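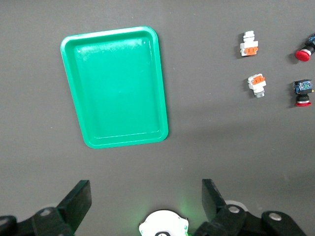
A green tray, waiting for seeds.

So it's March, the windowsills are filling up again and I have once more bought far too many tomato seeds. I say this every year. Last year I swore I'd stick to two varieties, and then Janaína Queiroz came round with an envelope of something she'd saved from her mum's garden and that was that!

I'm starting later than usual because Gakemthorpe is cold. We're up on the hill and the wind comes straight across the allotments, so anything planted out before the end of May just sulks. My neighbour on the next plot, Shuzhen Cao, puts hers out a fortnight before mine every single time and gets away with it (she has a proper cold frame and I have an old shower door).

What am I growing? Mostly cherry types, as the big beefsteak ones split on me all last August. I've also got a packet of chillies that cost 445 pence with postage, which felt steep until I counted nearly 100 seeds in there. I'll be giving plants away until July, so shout if you're local and want some.

Compost has been the annoying bit. The peat-free stuff I got on Tuesday was full of twigs, and I spent a whole evening rubbing it through a kitchen sieve with the radio on. My back is still complaining. It did come out lovely and fine though, and I've kept the lumpy bits for the potato sacks.

Next job is labels. I used pencil on lolly sticks last time and they faded to nothing, so we ate mystery tomatoes all summer - very nice ones, too. If you've got a pen that survives a whole season of watering, please tell me what it is in the comments.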